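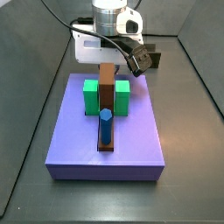
Photo: Mafalda Vieira

Search tips... Go
1,302 shares

Loose pegs and dowels

Dry fit first, always. Glue comes last. Sand the end a little, try agian. 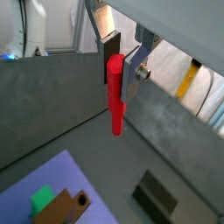

Stuck drawers

Rub a candle stub on the runners. Wipe off the extra – done.
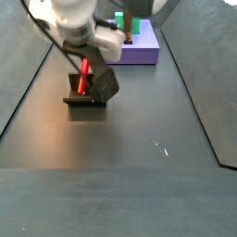 Scuffed paint

Damp sponge, dab of baking soda, light circles. Dont scrub. 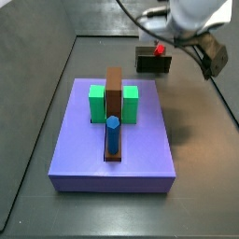
Leftover paint goes in small jars, lids tight, room name on top. Label by color too – purple, green, brown like the blocks and bar here – and touch-ups go quick.

5 comments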